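Home | Support | Open tickets | Closed tickets | Room booking | Log in

Ticket 3617: Whiteboard in room 223 is not erasing clean, and marker fixing with magnet
Status: open, waiting for the part
Site: Braltness, second floor
Opened: 3 June 2022

What was reported

The board in room 223 keeps gray marks after erasing. The users also ask for a better way to keep the marker on the board, because the pen tray is not a good place to keep it. They say the glare from the ceiling lights makes it difficult to judge if the surface is clean or not.

The board is the large white one with the metal edge. It was bought from Grarken and installed by Asamoah. I have looked in our papers and the warranty is finished, so we must try to solve it by ourselves.

First I looked along the surface from a low angle. The marks are faint and I found them easier to see near one side. The reflection of the lamps is strong and it is not one clean shape, it is wavy, so I think the surface is a little bit uneven. I do not think this is the cause of the gray marks, but I write it down in case somebody asks for a replacement.
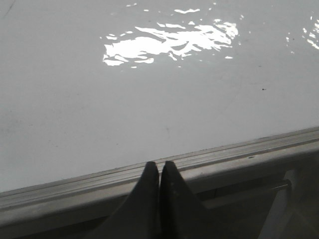

Step 1. Dry cleaning

I used the normal felt eraser, and after this a dry microfiber cloth. The cloth became gray very quickly. The surface was better, but the smudges were still there. The eraser itself was full of old ink, so I have put a new one in the cupboard (stock number 382). Please throw away the old one if you find it again.

Step 2. Test with fresh ink

I wanted to know if the board is bad or the marker is bad. The test is simple. Make a short line, wait 47 seconds, wipe with a dry cloth. Then make the same line with a marker from a new box and compare. The tip must be put down lightly, without pressing. With the new box the line went away completely. With the older marker a thin gray shadow stayed.
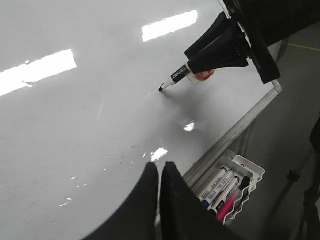
Can we use alcohol on this board?
A small amount on a cloth is fine, if you wipe with clean water afterwards and let the surface dry before writing. Do not spray directly on the board, the liquid can go under the metal edge.

Step 3. Fixing of the marker

At the moment the marker is fixed with a round magnet and clear tape around both. It is a good idea and it costs nothing, but I see two problems. The tape gets wrinkled, and the glue can leave a sticky place on the barrel which collects ink and dust. Also the black tip is pointing down, and this part I would like to keep. With the tip down the ink stays where it is needed. 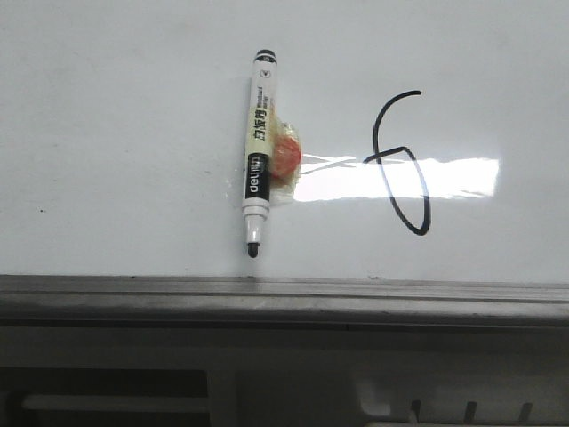

So my proposal is to keep the magnet and change only the tape. Ninell sells a small magnetic clip that closes around the barrel. I have ordered two pieces. Until they arrive, please change the tape when it starts to lift, and clean the barrel with a little alcohol before you put the new one.

Step 4. Stains on the barrel

One more thing which I noticed when the marker was lying on the board. Part of the barrel is worn and has orange and reddish-brown stains. I do not know what they are from. They should be wiped off before the clip is mounted, otherwise the clip will not hold well.

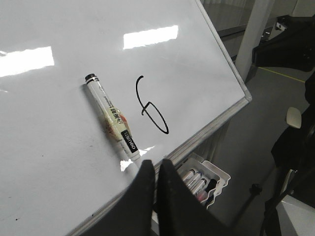
Deli marker on the board, with stains on the barrel.

Next action: mount the clips, repeat step 2 one week later, then close the ticket.

Comments (3)

boardroom_b: We have the same gray shadow in our room. The new box of markers helped, thank you. Is it okay to mix the brands?

floor2desk: Mixing is okay for us, but wipe between the colors. Red is the worst one.

tkl: Any news on the tray? The clip is nice but I still need a place for the eraser.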